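The Cold Tea Convert: A Talk with the Brewer Behind Kakska

I drink a lot of iced tea, and for years I made it the way my mother did, which meant boiling a kettle, drowning six bags in a pitcher and adding enough sugar to stand a spoon in. Then a friend brought a bottle of Kakska to a cookout and I had to go sit by myself with it for a minute. It was oolong, cold, no sugar at all, and it tasted like peaches and toast. I have been slightly unbearable on the subject ever since!

Kakska is a one-woman tea kitchen in Fultholm, two doors down from the hardware store. She brews, bottles, labels and delivers, and on Thursday afternoons she opens the door and pours for whoever walks in. She agreed to talk on one condition, which was that I leave her name out of it. "Put the tea's name in," she told me. "People already stop me at the grocery store."

We sat at the back with a pitcher between us and I asked her everything I have wanted to ask since that cookout.

How it started

She did not grow up with good tea. "We had one box in the cupboard and I think it came with the house," she said. She worked in a bakery through her twenties, on the early shift, and drank coffee until her hands shook. A coworker started leaving a jar of green tea in the walk-in cooler overnight, just leaves and tap water, and one morning offered her a cup.

"I thought it would taste like a lawn," she said. "And it was sweet. I asked her how much sugar she'd put in and she laughed at me. I went home and did it with the box from the cupboard and it was terrible, so then I had to find out why."

Finding out why took her a couple of years. She bought small bags of everything, brewed them in jam jars and wrote on the lids with a marker. She still has the notebooks, and she let me flip through one. Most of the entries are a tea, a number of hours and a single word. My favorites were "socks" and "YES."

The first tea she ever sold was a blend called Lostusa, a black tea with dried orange peel and a little cardamom. It is still the one that people come back for. She sold it from a folding table at the Fultholm market, eleven bottles on the first day, packed in ice in a borrowed cooler.

"I sold all 11 and I drove home singing," she said. "Then I did the math on the bottles and I'd made enough for a sandwich."

Why cold?

I wanted to know what cold brewing does that a kettle and a tray of ice can't. She lit up at this one and pulled over two glasses so I could taste while she talked.

"Hot water is in a hurry," she said. "It grabs everything. The nice smells, the bitter stuff, the part that makes your tongue feel like felt. You have to stop it at the right moment. Cold water is so slow that it mostly picks up the sweet side, and you can forget it for an hour and nothing awful happens."

She doesn't think one is better. She drinks hot tea all winter and says some leaves are wasted in the fridge. Smoky teas, for example, come out flat to her, and she has given up on the very dark, earthy ones. "I tried one of those cold and it was like licking a flowerpot. Hot, I adore it."

The glass on the left was the oolong brewed hot and then chilled. The one on the right had been in the fridge overnight. I liked both, I'll admit, but the second was the one I kept reaching for. The first had more of a kick at the back, and she said plenty of her regulars would pick it. "My dad would. He thinks the cold stuff is for people with delicate feelings."

The recipe, because I asked

She is wonderfully relaxed about giving it away. Her everyday jar at home holds a quart of water and 11 grams of leaf, and it goes in the fridge after supper and comes out at breakfast. For green tea she likes eight hours, for oolong ten, and for black tea she lets it run to twelve if she happens to sleep in.

"Don't squeeze the leaves," she said. "Everybody squeezes! You get two more spoonfuls and they're the worst two spoonfuls in the jar. Just let it drip and walk away."

She strains it twice, first through an ordinary sieve and then through a paper coffee filter, and she does the second pass mostly for looks. If I'm drinking it alone, she said, I can skip it. She uses filtered water at the shop and tap at home, and when I asked whether she could taste the difference she said yes, a little, and that she'd never let it stop her from making tea.

I asked about bags. She shrugged and said a decent bag is fine, use four to the quart, and take them out in the morning. She was much firmer about sun tea, the kind that sits out on the porch in a big glass jar all afternoon. She won't make it or drink it. Lukewarm water for hours on end makes her nervous, and she likes her tea in the fridge from the first minute to the last.

The finished tea keeps three days. On the fourth, she says, it starts to taste tired, and she freezes whatever is left in ice cube trays. Tea cubes in a glass of tea is such an obvious idea that I was a bit embarrassed to be writing it down - but I was, and I have two trays in my freezer now.

Something on the side

A baker never quite stops baking, and there is nearly always a plate of something out on Thursdays. She makes a shortbread with ground tea in the dough, two teaspoons of green tea to a small batch, crushed fine with the back of a spoon and rubbed into the sugar before the butter goes in. "The sugar picks up the smell," she said. "You open the jar the next day and it's like walking into the tea cupboard."

She bakes it low until the edges just start to color, and lets it cool all the way down before she cuts it. I asked whether you could cut it warm. "You can," she said. "You'll have crumbs. Nice crumbs! I put them on yogurt."

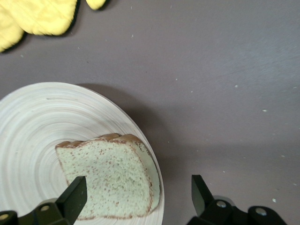
What goes in the bottle

There are five teas on the list at any time, and the oolong I fell for is called Hsueh. It is lightly roasted, and she brews it for exactly ten hours. She tried nine and she tried eleven, and both of those are in the notebook with words next to them that I won't repeat.

The whole place runs on a pair of tall refrigerators and a timer she wears around her neck. A full week is 264 bottles, and she has no plans to make it more. "People keep asking when I'm going to grow," she said. "I tell them I have two fridges. When the fridges are full, I'm done, and I go home and have supper."

Nothing she bottles has sugar in it, but she isn't strict with her customers. There is a little jug of honey syrup on the counter, and she was happy to tell me how she makes it - equal parts honey and hot water, stirred and cooled. She says regular sugar just sits at the bottom of a cold glass and sulks.

I asked which of her teas has flopped. She had to think about which flop to choose. There was a mint and licorice blend that she loved and that not one customer bought twice. There was a jasmine that came out gorgeous in a jam jar and soapy in a big batch. And there was a summer when she tried to do a fizzy one. "The caps," she said, and put her face in her hands. "I was mopping the ceiling. We'll leave it there."

Lemon, milk and other arguments

She has opinions on lemon. In black tea, yes, a thin slice, put in just before you drink it. In green tea she'd use a strip of the peel and leave the juice out. Left overnight in the jar, the white part of the lemon turns everything bitter, and I can report that she's right about this, as I did it the very next day through not listening properly.

Milk surprised me. I expected her to wince, but she makes a cold milk tea for herself most afternoons. She brews Lostusa at double strength, so twice the leaf in the same quart, and tops up half a glass of it with whole milk over ice. Oat milk is good too, she says, and a bit sweeter. She shook one up for me in a jar with a lid and it was so good that I forgot to write down my next question.

We did get to caffeine eventually. She finds cold brewed tea gentler on her than hot, but she wouldn't promise that for anyone else, and she stops at three in the afternoon. In the evening she switches to a jar of hibiscus and apple, which she lets go for a full 16 hours. "It's basically fruit. You can't overdo it. I've tried."

Where to begin

Before I left I asked what she would hand to someone who drinks only coffee and isn't looking to change. She didn't hesitate: a roasted green tea, the brown kind, cold, in a big glass with lots of ice. It has a nutty smell that coffee people tend to like, and it forgives nearly everything. She'd start with a small bag, the cheapest one that smells good, and a jar you already own.

"And don't buy a gadget," she added. "I have 200 dollars' worth of gadgets in a drawer and I use a mason jar."

I went home with a bottle of Hsueh, a bag of the roasted green and a scrap of paper with the shortbread on it. The first jar went into the fridge that night at nine. I had meant to give it the full eight hours, but I was up at four for a glass of water, and there it was at the front of the shelf, so I had some. A little thin still. I poured a second glass at six and that one was lovely.

Kakska pours on Thursdays from one until five, or until the pitchers run out. Bring your own bottle if you want a refill.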